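4.3 Loading bottled drinks

This section covers plastic bottles with screw caps. For cans and glass, see 4.4. For shelf removal, see 4.6.

1. Place a table next to the refrigerator, clear of the door swing. Leave 47 cm for access.

2. Stand the bottles upright on the table. Do not lay them on their sides, even for a short time.

3. Turn each cap clockwise until it stops. Wipe the neck and shoulder of the bottle with a dry cloth.

4. Hold the bottle by the body or the shoulder. Do not lift it by the cap. 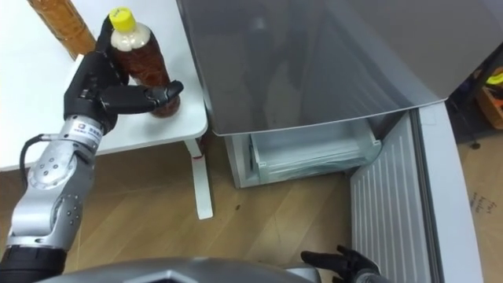
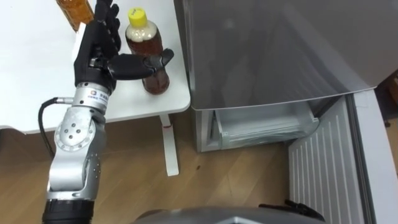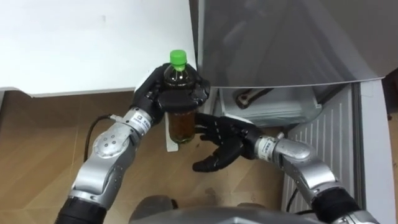
Figure 4-5. Screw-cap plastic bottles with brown contents. Yellow cap, first and second views; green cap, third view.

5. Open the compartment fully before moving the bottle from the table.

6. Set the bottle down with its base flat. Leave a gap between the bottle and the rear wall.

7. Close the compartment. If it does not close under light pressure, remove the last bottle loaded and repeat step 6.

NOTE: Cap color has no effect on placement. Sort by date of opening.

NOTE: Tea may form a pale layer of foam under the cap when the bottle is moved. Let it stand before opening.

CAUTION: Do not freeze full bottles. Contents expand and may split the plastic.

CAUTION: Do not load bottles filled with hot liquid. Allow them to cool to room temperature first.

Replacement drawer: order part 2573 from Skendness.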